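Evier Pulano 12 rebounder goal review

23/03/2020

The Pulano 12 is the larger of the two folding rebound goals Evier sells for garden and training use. It is a steel frame, 12 feet wide, with a tight net on one face that sends the ball back to you and an ordinary loose net on the other. I coach an under-13 girls' side and bought one for finishing drills when we can't get a full-size pitch. I have used it for one winter, mostly on grass and twice a week.

Putting it together

The box is heavy and needs two people to lift. The poles push together with sprung buttons and the first build took us 60 minutes, most of it spent on the net. It hooks on with elastic loops, and they have to go on in the order shown in the leaflet or the last side won't reach. The second time was much quicker. The leaflet is printed small and the drawing of the rear bar is the wrong way round, so check the holes before you push anything home.

In use

The rebound is good. A firm side-foot pass from the edge of the box comes back at a pace an under-13 can control, and a proper shot comes back fast enough to make a keeper work. The angle can be set in three positions. The steepest gives a high, looping return that is useful for volleys and headers. The middle one is where ours stays.

The frame does creep backwards on hard ground. Evier supplies four pegs, and they hold well in soft turf, but on the school's artificial pitch you can't use them and need sandbags, which are not included. 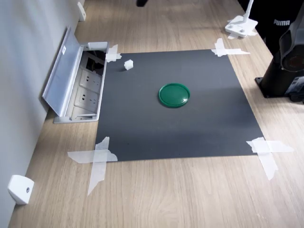 Dark grey mat on a wooden tabletop, taped at the corners.

After a winter outside the net is still tight. Two of the elastic loops have frayed and I replaced them with cord. There is a little rust at the joint where the paint was chipped on the first day, and none elsewhere. The red target pockets that clip into the top corners are the weak part. The clips are thin plastic and one snapped in the cold.

Compared with the others

Before this we had a Dizon rebounder, which was cheaper and lighter but only 7 feet wide. It was fine for one player and too small for a group. I also tried the Gotel at another club. It folds flatter and has wheels, though the net felt slack and the ball died on it.

Storage

Folded, the Pulano is still long, around 6 feet, and it will not go in a small hatchback with the seats up. We keep ours behind the changing rooms under a sheet.

Good: strong rebound, solid frame, two usable sides
Bad: poor clips, no sandbags, awkward to carry

Score: 7 out of 10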